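Viltska Clear Bag Faults: data card

Release date: November 21, 2022
Maintainer: Xinyi Kong
Status: usable, one open fault (see Known problems)

What this is

A collection of teleoperated episodes from a two-arm tabletop cell, kept because something went wrong in them. Most of the Viltska recordings go into the main set. These are the ones the operators flagged for trouble with clear plastic, and I'm thrilled to finally have them in one place with proper labels. Failure data is so useful and so rarely written up!

There are 315 episodes. Of those, 100 end in a stop triggered by the wrist torque limit, 23 were stopped by hand, and the remainder ran to the end with a dropped, missed or dragged bag.

The fault

The short version: the finger closes on film, the film wraps the tip, and the controller decides it is holding an object. Everything after that goes downhill. The arm lifts, the bag stretches, the torque reading climbs slowly instead of jumping, and the slow climb slips under the contact check. By the time the limit trips, the wrist has often turned far enough to put a load on the cable.

We first saw it in May and blamed the grip force. Lowering it helped with thin bags and made zip bags worse. The second guess was the depth signal, and that one holds up much better: over clear film the height estimate jumps between the plastic and whatever is inside it, sometimes several times in one approach. Dudine, our logging tool, stores both estimates, so you can plot them against each other. Please do, the traces are fascinating.

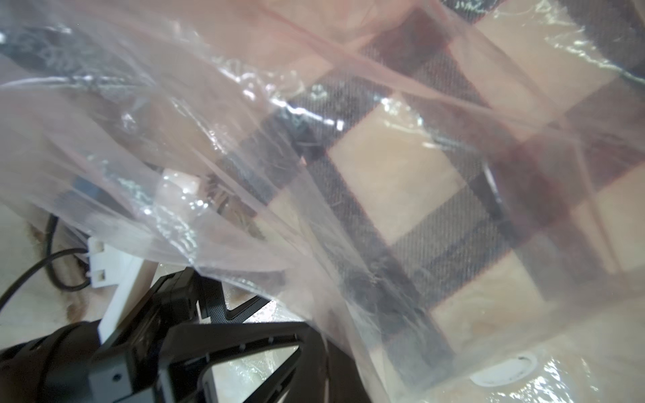
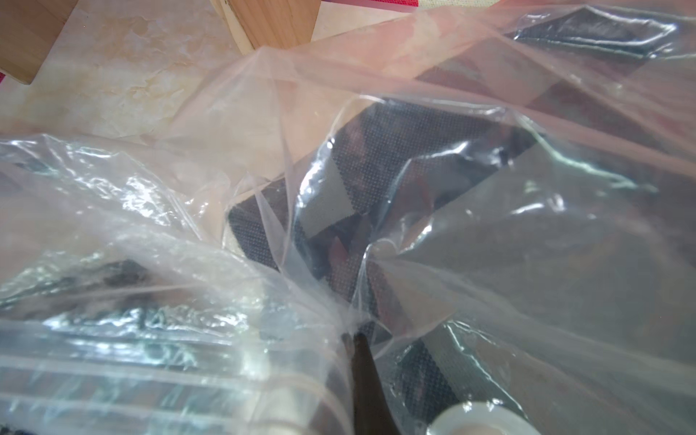
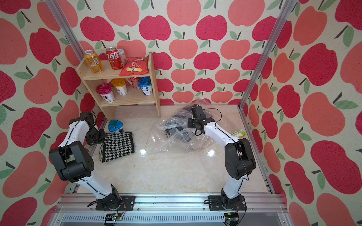
Top and middle: wrist views, gripper at the clear plastic. Bottom: fixed view of the cell with both arms.

What is in each episode

- wrist video, left and right
- fixed camera video
- joint positions, velocities and torques
- gripper opening and commanded force
- both height estimates from Dudine
- operator note (free text, often short, a few very funny)
- fault label

Fault labels

wrap: film around one or both fingers
false_hold: gripper reports an object, nothing but film between the fingers
drag: bag moved across the floor without lifting
snag: film or cable caught on the gripper or wrist
late_stop: torque limit tripped after the wrist had passed its soft limit
other: read the operator note

An episode can carry more than one label. wrap and false_hold go together so often that we thought about merging them. We kept them apart, and I'm glad, as the few that have only one are the best clues in the set.

Safety notes for replaying on hardware

Do not replay late_stop episodes at full speed. Set the wrist soft limit before loading the trajectory; the loader will not do it for you. Keep hands out of the cell until both arms report idle. One arm stopping does not stop the other in controller versions before the Murkport patch, and we learned that with a bent bracket and a very loud afternoon.

If film is wrapped on a finger, cut power to the gripper, open it by hand, then pull the plastic off. Opening under power can pull it into the joint.

Known problems

Open: in 9 episodes the gripper clock lags the video. They are listed in clock_lag.txt. Leave them out of anything timing-sensitive.

Closed: the left and right wrist streams were swapped in the first upload. Fixed, but check your copy if you downloaded early.

The snag label was added late and older episodes were relabeled from video only, so expect misses where the arm blocks the view.

Splits

There is no official test split. Bags were reused across sessions, so splitting by episode will leak. Split by session_id.

Thanks

Awwad lent us the torque analysis scripts and answered a long string of questions about filtering. Corrections to labels are very welcome, with the episode number and the time in seconds.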